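Leltport Engine Rebuilding Shop
Progress report to the equipment fund
Prepared by Thilini Matubbar, shop manager
26 February 2023

Work covered in this report

The grant paid for the crankshaft grinder overhaul, the new balancing fixtures and the training hours that go with them. The overhaul is finished and the grinder is back in daily use. The fixtures are in and bolted down, but one set still has to be corrected by the supplier. Training is behind the plan, for reasons given further down.

Crankshaft grinder

The headstock bearings were replaced and the ways were scraped by Habibur Roy with help from the day crew. We had planned to send the wheel spindle out, but the outside shop quoted a long wait, so Habibur rebuilt it here. The money set aside for that job was moved to grinding wheels and a new steady rest. Lucie Turcotte approved the change by email and a copy is in the project folder.

After the overhaul we ran test journals on scrap cranks before taking customer work. Taper was inside our limit on all of them. Runout was inside the limit too, except on one long crank that had been bent before we got it. We straightened it, ground it again and it passed.

The coolant tank leaked at a weld when it was refilled. It was drained, welded and put back. The repair came out of shop funds and is not charged to the grant.

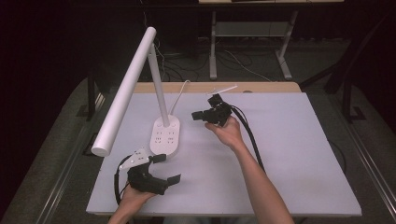

Since the grinder came back we have ground 151 crankshafts on it. Most were for motorcycles and small industrial engines. The rest were automotive, mainly inline fours from Hikero, the parts dealer that sends us its core returns. Before the overhaul, much of this work had to be sent away or turned down.

Balancing fixtures

The two Jiltavance fixtures for single-pin and V-twin flywheel assemblies arrived in good order. They were set up by Fathima Bepari and checked against a known assembly from our own stock. Results repeated well from one run to the next, and both fixtures are now in use.

The Pfeiffer set is the one with a problem. The bobweight clamps do not close fully on the smaller rod journals, and the weight can shift when the machine comes up to speed. We stopped using the set as soon as this was found. The supplier has agreed to remake the clamps at no charge. We have asked for a delivery date in writing and do not have one yet. Until the clamps come, small V engines are being balanced with our old bobweights. That works, but setup takes longer and we have to weigh every piece by hand.

Training

The plan called for 4 people to be trained on both the grinder and the balancer. All of them have finished the balancer part. Only 2 have been signed off on the grinder. The grinder was down longer than expected during the spindle work, and after that we had a backlog of paid jobs to clear. Fathima Bhattacharjee is teaching the remaining sessions early in the morning, before the machine is needed for production.

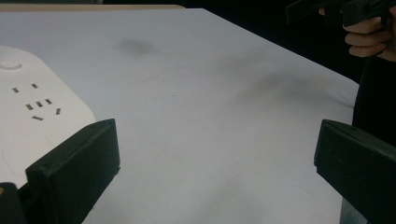
Each trainee has to set up, grind and measure a full crank without help before being signed off. We have kept that rule even though it slows things down. A crank ground undersize cannot be put back, and the customer's engine is waiting on it.

The written setup sheets are done for the balancer. The grinder sheets are in draft. Habibur wants to add a page on wheel dressing and another on fillet radius – the draft covers both too briefly – and we expect to print them once he has checked the numbers at the machine.

Spending

Spending is within the approved total. The wheel and steady rest purchases are shown on their own line so they can be matched to the change Lucie approved. Freight on the fixtures cost more than we budgeted, and we covered the difference from the tooling line. Invoices and packing slips are attached.

Next period

We plan to sign off the other trainees on the grinder, get the Pfeiffer clamps replaced and tested, and print the grinder sheets. We would also like to use the 12 training hours left over from the balancer course for line boring. The boring bar is not part of the grant, so this needs your approval first. Please let us know whether a short letter is enough or whether you need the full amendment form.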